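Delluslow Home Sorting Guide
Section 4: Marking out your sorting surface

By now you should have the trays unpacked and the lids put somewhere safe. Before a single button or screw goes anywhere near the table, do please spend a little while on the marking out. It is the part everyone wants to skip (we did too, the first winter we tried this at Gristham), and it makes the rest of the job so much more pleasant.

You will need: one roll of low-tack tape in a strong colour, a tape measure, a soft pencil and a dry cloth.

1. Wipe the surface with the dry cloth and go over it again. Dust gets under tape very easily, and on top of it too.

2. Measure 24 cm in from the left-hand side and make a small pencil mark at the front and another at the back. Carry on across in steps of 24 cm until you run out of room.

3. Lay the first strip from mark to mark. Hold the roll low and let the tape down gently, without pulling, then press it flat with your thumb.

4. Lay the remaining strips in the same direction, and after that the ones that cross them. Simply run the second tape straight over the first.

Note: Blue on a plain grey surface is our favourite pairing, and you can find your lines even in poor evening light. Check each crossing before you go on. An edge that looks a touch frayed just beside the cross can usually be left as it is, provided it lies flat when you run a finger along it.

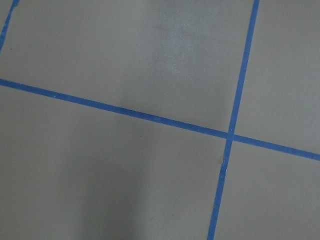
Henrike Lenz wrote to us in February to say that she lays her long strips first and leaves them overnight before adding the cross strips, and that her grid has stayed put through two whole button tins and a box of hinges. We have tried her way since and are very happy to pass it on.

5. Give each section a name on a slip of paper, and keep the largest one for "don't know yet". You will be glad of the space!

Caution: Do not leave tape on varnished or painted surfaces for more than 15 days. Peel it back slowly, keeping it low against the surface.

Spare rolls are listed under part number 538. Section 5 covers filling the trays.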